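June 20, 2018

Opened the second lot of mortar cubes this morning. Rosimeire wants a yes or no on the Gultanside additive before she orders for the Asemcombe wall, and I'm not ready to give her either.

The claim on the tub is that a capful per mix makes ordinary lime mortar "breathe better and set stronger". I've never met anything that did both. Usually when a lime mix gets stronger it has cement in it, or something that behaves like cement, and then it breathes worse. The data sheet has one graph with no units on the upright axis. I wrote to ask for the units in March and got a brochure back.

Mixes as before: same sand, same putty, same bucket. Plain mix is P, additive mix is G. I sieved the sand again, as I don't trust the last bag.
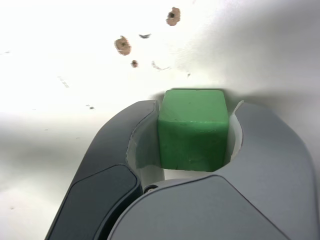
Weights next. The heaviest of the P cubes came out at 982 g and the G cubes were all lighter, which the brochure would put down to "open structure". Could be. Could also be that I didn't tamp the G moulds as hard, as they went in last and it was nearly lunch. I can't rule that out from my own notes, which say only "filled G". Must write down tamping strokes from now on.

Water uptake: stood them in the tray on mesh, wiped and weighed each time the timer went. G takes up water faster for the first stretch, then the two lines run side by side. If I stopped the test early I'd have a lovely graph for a brochure. The fuller run shows very little. Drying is more interesting but I've only got one day of it and the window was open.

Touran Ebrahimi came by and asked why I was testing strength at all on mortar this young. Fair question. Lime goes on hardening for months and anything I break now mostly tells me how damp the middle still is. I sprayed the broken faces with the pink indicator and there was only a thin pale rim on both mixes, pink all through the middle. So the strength numbers below are for the record and I wouldn't build on them.

- P, broken by hand press: 2390 N, clean split down the middle
- G, same press: a bit under P, corner went first, probably a bad seat
- G again, with card packing top and bottom: as near P as makes no difference

No sign of "stronger" there. No sign of weaker either, to be fair to them. 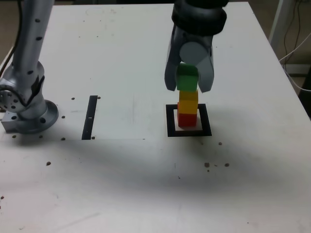

The other thing that bothers me is the colour. G dries slightly creamier than P. Rosimeire says that's a plus because it matches the old joints at the south end. I'd say the old joints are that colour because of the sand they used, and the dirt, and whatever the ivy did. Matching it with an additive we can't name seems daft. What does it look like after two winters? The firm's answer was a photo of a house in Nastville taken in full sun.

Asked the supplier flat out whether it contains a soap or a sugar. "A blend of natural agents." Either would fit what I see: soap gives you tiny air bubbles and a lighter cube, and sugar in lime is very old and does funny things to the setting time. A squirt of washing-up liquid might do the same job for pennies. I'm half minded to make a third mix and find out.

Checked the scales against the brass weights, fine. The Xiong damp meter is another matter. It gave 243 on a G cube, I turned the cube round, and it gave something quite different on the opposite face. It's a wood meter really, whatever the box says about masonry. I've left those readings in the back of the book with a line through them. 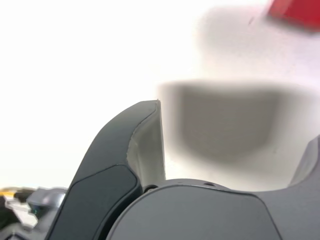

Costs, since Rosimeire asked. One tub does 4 mixes if you follow the capful rule, and the caps aren't all the same size — I measured two and the newer one holds more. So even the dose is a guess. Over the whole wall that adds up, and all of it would be better spent on decent sand and somebody to keep the sacking damp. Most of the failed joints I've looked at on that wall dried too quickly. There's no additive for forgetting the hosepipe.

To do:

- Remake G and P together, alternate moulds, count the tamping strokes
- Third mix, W, with washing-up liquid. One drop to start, then see
- Touran to do the weighing without knowing which is which. I'll label the undersides
- Leave half of each lot alone till the pink has gone from the middle
- Write again for the units on that graph

Told Rosimeire to hold the order. She isn't pleased, as the scaffold is already booked. She can start on the raking out, which needs doing whatever goes back in.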